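Unit 6 Handout: Reading the Claims Behind a Local Food Festival

Read this before section meets. Bring the Pavstead packet with you, marked up.

Harvest festivals get warm coverage. The peach, the onion, the pumpkin, whatever it is, comes with a founding story, an old family photo and an attendance number, and most of it goes into print the way the organizers wrote it. This unit asks what you can check and what you are being asked to take on faith. I lean hard toward checking.

Our running case is the Pavstead Sweet Corn Days, held every August on the church lot and the two fields behind it.

6.1 The founding story

The program says corn has been grown for market in Pavstead for 100 years. Look at what that rests on. There is one undated photograph of a wagon, and there is a paragraph in an earlier program that says the same thing without a source. The 100 has not changed in any program we have, and the oldest of those is from 13 years back. A town can't have been growing corn for exactly 100 years for 13 years running.

Round numbers in local history are usually somebody's guess that got printed. Look for crop reports, freight records, seed store ledgers, land deeds. If you find none, write "the organizers say" and leave it there.

6.2 Attendance

The lot has no gate and no tickets. So where does a crowd figure come from? Possible sources:

- plates sold at the supper
- cars parked, times a guess at people per car
- last year's figure with a bit added

Only the first leaves a paper trail, and it leaves out everyone who came for the tractor pull and went home to eat. The second depends entirely on the multiplier. Treat the third as no figure at all.

6.3 "Locally grown"

This is where students get most annoyed with me, and where the packet is weakest. The flyer says all corn served is local. The vendor list shows 12 stands. Four name a farm. The others name a business, and one of those, Drestano Produce, is a wholesaler. A wholesaler may well buy from the farm across the road. It may also buy from three states away in a dry year. The word "local" on the flyer has no distance attached to it, so it can't be wrong, and a claim that can't be wrong shouldn't go in your paper as a fact.

Ask for a delivery slip. Ask which week the field was picked. If the local crop came in late that summer, ears on sale in early August need explaining.
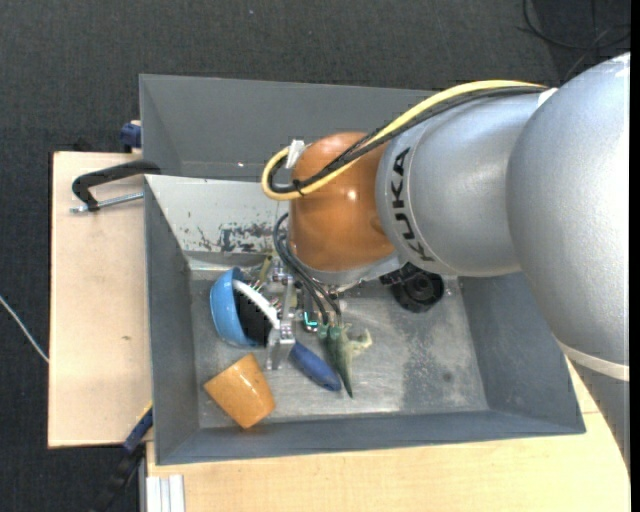 6.4 Prize varieties and seed claims

The tasting table ranks varieties, and seed sellers quote the ranking for years afterward. Rokari took first place in the most recent program; Amegashie took second. Before you repeat that, look at how the tasting was run.

Forty-six people filled in a card. The ears were labeled with the variety name. The Rokari ears were cooked first, and the seller of Rokari seed paid for the butter. I don't claim that anyone cheated. I do say that 46 cards from people who could read the label tell you very little about flavor, and nothing about yield, disease or how the plant does in your soil. Those are the things a grower pays for.

A fair tasting would hide the names, change the order from taster to taster, and use ears picked the same morning. Home gardeners can do this at a kitchen table with a marker and paper plates.

6.5 The money

"Proceeds benefit the community" appears on the back cover. Proceeds before or after the tent rental? Which community, and paid when? The packet has an income sheet and no expense sheet. Don't fill the gap with a nice assumption, and don't fill it with a nasty one either.

For section

Pick one claim from the Pavstead program that is not covered above. Write one page: the claim word for word, who would know, what record would settle it, and what you would print if you never got the record. Most of you will be tempted to soften the last part. Please don't.

Papers that use "rich heritage" outside quotation marks come back unread.

Next unit: frost dates, almanacs, and why the old-timers' rule for planting beans seems to work better in the telling.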